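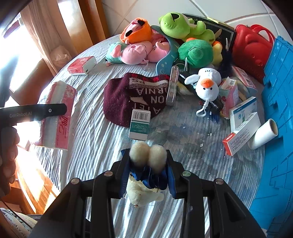
Ruth Palomino asks whether the Arboleda branch will still accept returns for other branches once the new loan rules begin in January. It will. Items borrowed at any branch of the Brelness Public Library may be returned at any other, and this includes items on loan from our partner library in Grilar.

As several similar questions have reached us this month, the changes are set out in the posts that follow. The full policy is available at every service desk in large print and on request by mail.

1/ Loan periods. Books, audiobooks and magazines will be lent for 21 days. Films remain at 7 days. An item renews automatically, up to two times, unless another patron has placed a hold on it. Patrons who have given us an email address will receive a notice when a renewal takes place and a second notice when no renewals are left.

2/ Overdue charges. Daily overdue charges on children's and teen materials ended last year. The same will now apply to adult materials. Charges already on an account for late return will be cleared when the new rules take effect, and no request is necessary. Charges for lost or damaged items are a separate matter and will stay on the account until they are paid or the item is returned.

3/ Lost items. An item is treated as lost when it is six weeks overdue. The account is then billed for the replacement cost shown in the catalog. If the item comes back in usable condition, the bill is canceled in full. The library does not accept replacement copies bought by patrons, with the exception of board books.

4/ Holds. Each cardholder may have 20 active holds. Items are kept on the hold shelf for five open days, up from three. A hold may be paused without losing its place in line. Please use the pause option before a trip, as expired holds cannot be restored by branch staff.

5/ Local history. The Fustunness Collection remains for use in the reading room only. It contains around 2000 maps, letters and photographs relating to the town and the river farms. Copies may be ordered at the desk. Orders placed before 2 p.m. are normally ready the next working day. Pencils only, please. Bags must be left in the lockers.

6/ Cards. Current cards stay valid and keep the same number. Cards not used in three years will be closed, and the holder may open a new one at no cost with proof of address. A parent or guardian must sign for any cardholder under 14. Student cards issued through the schools are covered by a separate agreement and do not change.

7/ Book drops. The outdoor drop at Arboleda is open at all hours. The drop at the Main Library is closed for repair and patrons are asked to use the slot inside the east entrance. Please do not leave donations in either drop. Donated books are received at the Main Library desk in the mornings, with a limit of two boxes per visit.

8/ A correction to an earlier post. The large-print shelves have moved to the ground floor of the Main Library, next to the newspapers. The earlier post gave the second floor. We regret the error.

9/ Questions about a particular account should not be sent as public replies. Please speak with desk staff or write to Vimala Kartha, Circulation Services, at the Main Library. Written questions receive an answer within five working days.

10/ Added in response to replies: yes, the automatic renewals apply to book club sets. No, they do not apply to museum passes.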